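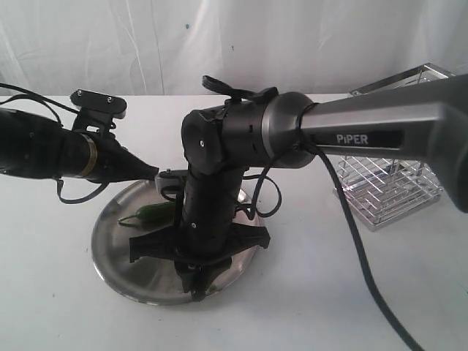
Two local parties, one county: can the Dovon Alliance ever lose Grotesdale?

hromaniuk
1/18/23
I've spent the winter reading old county council minutes (my idea of a great time) and I'm hooked. The Dovon Alliance and the Solanki List have traded the Grotesdale council back and forth for as long as I've been alive, and the national parties can't get a foot in the door. They send people, they print leaflets, they get flattened. I love it! Where else does that still happen?

So my question for the May election: is either of them in real trouble, or is it the same dance again?

valleywatcher
Same dance. Both of them grew out of the old tenants' league, both promise to keep the hospital bus, and both have a cousin in every village. You can't beat that with a leaflet.

Younes Lamrani
I'd push back on "same dance." The league split over the water rates, and that quarrel was about who counted as a local. The Alliance was the farm side and Solanki was the mill side. The mill is gone now. What is Solanki for, if there's no mill? I ask as someone who votes for them, by the way.

hromaniuk
Oh, that's such a good question. The minutes are full of it. There's one budget meeting where they argue for five pages over whether families who moved in for mill work could put their names down for the valley allotments. Five pages! And the same surnames turn up on both sides.

marwa_e
Long post, sorry, but this is my favorite subject.

I think people mix up two things: the movement and the parties. The tenants' league was a whole way of life. It had a newspaper, a choir, a summer school, reading rooms. The parties came later and took the voters with them, but the choir songs are what people here still know by heart. My neighbor couldn't tell you one Solanki policy and she can sing you all the verses of the rent song, with harmonies. 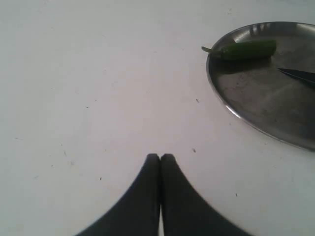
And the parties live off that, so when a national candidate turns up talking about tax bands, they're up against somebody's grandmother singing. It's a wonderful thing to watch and also a bit unfair on the candidate. If the singing stops, then I'd worry for both of them.

valleywatcher
Songs don't win seats. Turnout in Nilton ward wins seats. The Alliance held it by 20 votes last time and they were scared stiff.

marwa_e
And who got those 20 people out of the house? The choir bus!

valleywatcher
Ha. OK, I'll give you the bus.

Younes Lamrani
Nilton is the one I'd watch too. All those new houses up by the reservoir, and most of the people in them never heard of the league. 4000 names on the roll there now. Neither party has a thing to say to them that I've seen.

m_zalewska
New-house person here, hello! I moved up two years ago and I find the local parties way more interesting than what I left behind. The Solanki candidate sat in my kitchen and drew me the whole family tree of the split on the back of an envelope. I still have it. So I don't buy that we're all waiting for the national parties to rescue us.

Younes Lamrani
Did the candidate get your vote?

m_zalewska
No, I went Alliance, they fixed the crossing. Great envelope though.

hromaniuk
This thread has made my week. Maja, would you type up what's on that envelope? I've got three versions of the split from the minutes and I'd love to see which one Solanki people are telling now.

m_zalewska
Sure, give me till tonight, the handwriting is terrible.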